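Taping a reset grid for kitchen-task data collection
Posted Mar 18, 2018

I've been asked a few times how we get our tabletop layouts back to something sensible between demonstrations, so I'm finally writing it up. The short version is tape. The longer version has a couple of traps in it that cost me most of September, so grab a coffee and read on before you go cutting anything up!

The method comes out of the Murance project, where we're trying to learn cup and food-prep tasks from demos. Our first policy looked brilliant on the objects exactly where we'd recorded them and fell over the minute a cup moved. The trouble was me. I'd been putting everything back by eye, and my eye has favourite spots (near the front, within easy reach, surprise surprise).

What you'll need
A roll of brown kraft paper wide enough for your table
Dark tape, a colour that none of your objects share
A long straightedge
A spreadsheet, or a notebook if you're old school

Step 1: Cover the table
Roll the paper out the full length and pull it flat before you stick it down. Ripples catch gripper fingers. Plain brown also kills the glare we used to get, and when it gets grubby you just bin it and start fresh.

Step 2: Tape the grid
Run your long lines first, then the crossways ones. Go for big rectangles. I started with a fine grid and it was hopeless, I spent more time nudging cups over lines than recording. Your cells only need to be big enough for the bulkiest thing you plan to put in one.

Step 3: Write the layouts before you start
Have a script draw a cell for each object and print the lot. We ended up with 124 layouts, and I work down the sheet and tick them off. Clusters count as one object, so a rack full of cups gets a single cell, but I do muck up the cups inside it on purpose. A couple tipped over is good variety for the grasping.

Step 4: Dress the set
Add the things the task doesn't need. Lemons, a chopping board, a folded cloth, a bowl up the far end. We tried it without any clutter and the Flaltbridge policy got badly distracted by the first tea towel it met.
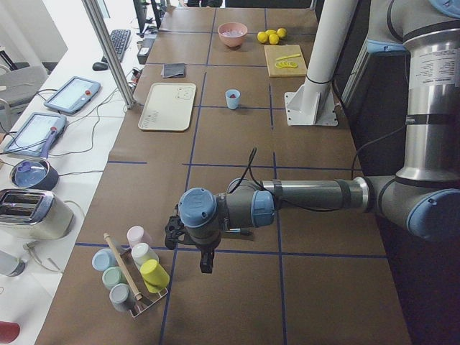

Step 5: Park the arm the same way every time
Pick one start pose with the gripper pointing down and save it on the pendant. Go back to it before every single demo, even when you're tired and it's close enough. Mine drifted over one long afternoon and I had to chuck 9 demos.

Step 6: Hold some cells back
Leave 2 or 3 cells out of training altogether and test only in those. On our cup task, success in the held-out cells went from hardly ever to around two in three once we'd moved to the printed layouts, with the same model and the same number of demos. I'd like to see it repeated on another bench before I get too excited. The Mendbridge setup is next, once I've bought more tape.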